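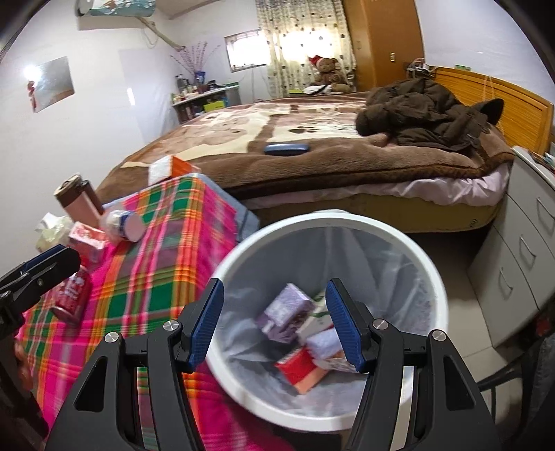 Reading the Psalms Together Starts in January

We're so excited about this one! Beginning in January, our Tuesday-style study circles (the small ones that meet in people's homes) will all be reading the same thing at the same pace: the whole book of Psalms, start to finish, out loud.

The idea came from Beryl Inskip, who has been using the Plirkstead Psalter at home and kept bringing it along to show people until half of us wanted a copy. It's a paperback of 227 pages, with wide margins for notes and each psalm laid out so that two voices, or two halves of a room, can trade lines back and forth. The type is big enough to read by lamplight, and the pages lie flat once you've broken in the spine a little. If you've only ever read the Psalms silently, hearing Psalm 136 go back and forth across a living room is a whole different experience – that refrain starts to carry you along!

A few of us tried it out over the summer with the first book, Psalms 1 through 41. Some evenings we flew through several. Other evenings we got stuck on one verse and stayed there, and those were some of the best conversations we've had all year. Psalm 22 took us an entire meeting, and Mafalda Ramalho read it to us in Portuguese afterward, so we heard it fresh all over again.

You do not need to know Hebrew, or church history, or anything at all about poetry. Albertina Vieira has put together a short sheet on the words that trip people up (yes, "selah" is on it, and no, scholars don't agree on what it means). It also has a page on the psalm headings, the ones that mention choirmasters and tunes we no longer have.

How to take part

1. Pick a circle. There are 4 to choose from, and Jaime Fonseca has the list of homes and evenings. The Carvalho Street group has the most room right now, and the Siltia Court group has no stairs.

2. Get your book. We're placing one order for everybody, so let Jeanie Munro know how many you'd like. Couples often share, but I'd say get two if you like to write in the margins.

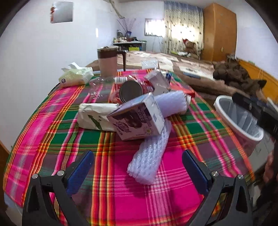 3. Read ahead a little. The schedule comes to roughly five psalms a week, with Psalm 119 spread over a good long stretch of its own. Reading them once beforehand, even quickly over breakfast, makes the evening so much richer.

4. Bring a tune if you have one. Several of the old metrical psalms are easy to pick up, and the Brisach Road group already has a guitar and a very willing alto.

Anyone who'd like to lead an evening can talk to Beryl after the service. First-time leaders are very welcome, and she'll happily sit down with you and go over the readings beforehand.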